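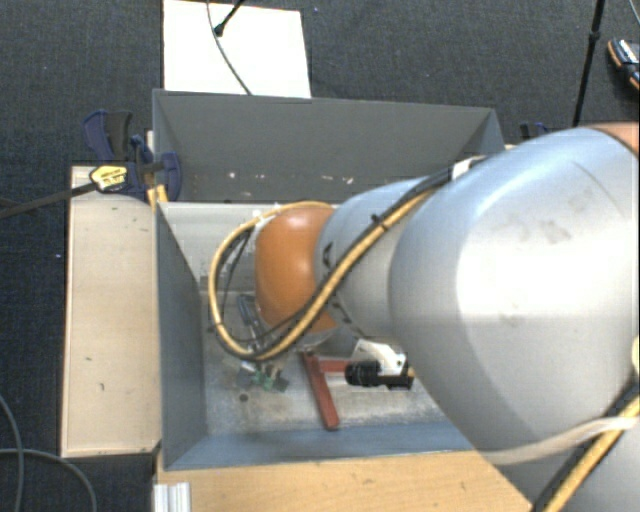 Rules for external cables on a bin picking arm?

Posted by Jocelyn Ocampo, 02/05/2026

We do bin picking with an industrial arm and the gripper and sensor cables run on the outside of it. I've been asked to write a one-page cable standard for our shop, because right now every shift ties things down its own way. My questions:

How big should the loop at the wrist be? If we leave enough slack for full wrist rotation, the loop hangs near the bin wall when the tool goes in. If we shorten it, the connector gets pulled on the far side.

Are plain cable ties OK on the moving part, or should everything be hook-and-loop?

Is there an actual standard that covers this, or is it all up to the integrator? Our cell was set up by Osetard and their handover binder has 2 lines on cables. Both say "route cables safely."

Bins are clamped at the station, so they don't shift during picks.

Angeliki Alexiou

I wrote the same kind of sheet for our place last year. There is no standard that will give you a loop size. ISO 10218 covers robot and cell safety in general, and IEC 60204-1 has requirements for wiring on machines, including cables that move. Read those for the principles, then get the numbers from your cable maker. The one you want is the minimum bend radius for moving use – it is usually larger than the fixed one, and people copy the wrong line off the data sheet.

For the loop, jog the wrist to both ends of the range your program uses, at low speed, with the tool at its lowest point in the bin. Size the slack for that range and set the axis limits in the controller to match. Then no one can teach a point later that the cable can't reach. If the loop still comes near a wall, move the last tie point further up the arm before you shorten anything.

Cable ties are fine for bundling two lines together if they aren't pulled tight enough to dent the jacket. Trim the tails flush. A tail that sticks out can catch on a bin rim or rub the next cable. Where the bundle is held to the arm itself, we use wide straps.

Our sheet also says:
Look over the full cable run at the start of each shift, with the robot stopped and locked out.
Replace any cable with a worn jacket. No tape repairs.
After any cable change, run 5 cycles at reduced speed before going back to auto.
Take a photo of the approved routing and post it at the cell.

That last one helped more than the written rules did.

Moura548

just get a dress pack. we fitted one on ours and stopped thinking about it

Jocelyn Ocampo

Thanks Angeliki. I had the fixed bend radius in my draft, so that's corrected. We looked at a dress pack, but the one we were quoted is too bulky at the wrist for our smaller bins. I'll add the axis limits and the low speed cycles and send it to our safety lead for sign-off.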